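How to wash a wool sweater by hand and keep its size
Written by Urmila Joshi

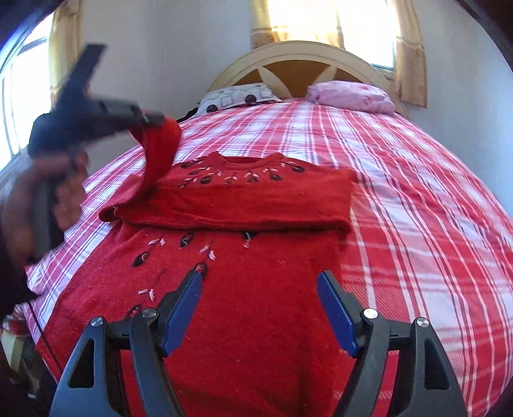
I have ruined three sweaters in my life, all of them in the washing machine and all of them in my first winter in Cladadholm. After this I started to wash my woollen things by hand, and I did not lose one again. The method is simple but it asks for some patience. Please read all the steps before you put anything in water.

What you need

A clean basin or a kitchen sink
A liquid soap for wool (I use the one from Halliday, but any mild one is good)
Two big towels
A flat place where the sweater can stay for a day or two
A tape measure

Before washing

Look at the label first. If it says dry clean only, stop and take it to a cleaner. If there is a small basin with a hand in it, you can continue.

Now measure the sweater. Put it flat, close the sleeves to the sides and write down the width under the arms, the full length and the length of one sleeve. Many people skip this, and then they cannot remember what shape it was.

Test the colour also, above all when it is a dark or strong one. Wet a corner of a white cloth and press it on an inside seam. If the cloth takes colour, wash the sweater alone and do not leave it to soak for long.

Washing

1. Fill the basin with cool water. It should feel neither warm nor icy on your wrist. Put in the soap and mix with your hand until you do not see it any more.

2. Turn the sweater inside out and push it gently under the water. Leave it for 7 minutes. My mother left hers for half an hour, but I do not find them any cleaner from it.

3. Press it with open hands, up and down. Do not rub and do not twist. Rubbing is what makes felt, and felt cannot be turned back to knitting.

4. Let the water go out while you hold the sweater against the side of the basin. Never lift it by the shoulders when it is full of water, because the weight pulls it long.

5. Fill again with water of the same temperature and press. Repeat until there are no more bubbles.

Taking out the water

Press the sweater into a ball and carry it with both hands to the first towel. Open it flat, roll towel and sweater together like a pancake, and press along the roll with your knees or your forearms. Then do the same with the second towel. A thick sweater can need this twice.

Drying

Lay it on a dry towel or on a mesh rack. I bought my rack in Stilwood for 230 crowns and it is still good. Take your paper with the measures and move the wool softly with your fingers until the numbers are right. Make the cuffs and the hem narrow by hand, as they like to open.

Keep it away from the radiator and from strong sun. Turn it over the next morning. In July mine are ready by evening, in winter it takes two days.

If it has become smaller already

Soak it for twenty minutes in cool water with a spoon of hair conditioner, press out the water in a towel and stretch it a little at a time while it dries. You can win back one or two centimetres in this way. A sweater which has become hard and thick will stay so.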